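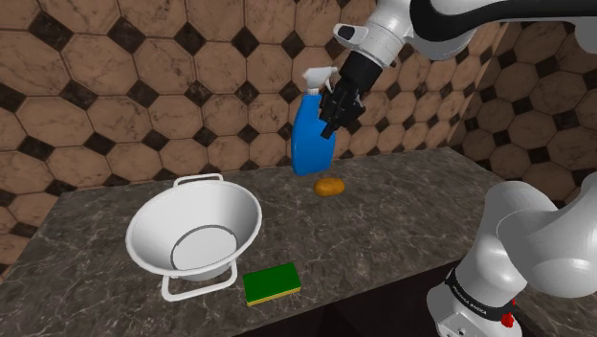
## Getting a clogged nib flowing again

I love bringing a crusty old dip nib or fountain pen back to life, and the kitchen bench is my favourite spot for it!

- Flush with cool water, never hot. Hot water can warp a feed.
- Still seeing colour after 6 flushes? Leave the nib section in a glass of water overnight – stubborn reds might need two nights.
- Add one drop of dish soap for old ink, then rinse until there are no bubbles.
- Stand it nib-down on folded paper towel to dry. I give mine four hours.
- For gritty nibs, a few light figure eights on 4,000 grit paper (my mate Radek swears by 400, please don't!).

Shimmer inks settle like mad, so I flush those pens at every refill. Grey and brown inks I leave until April.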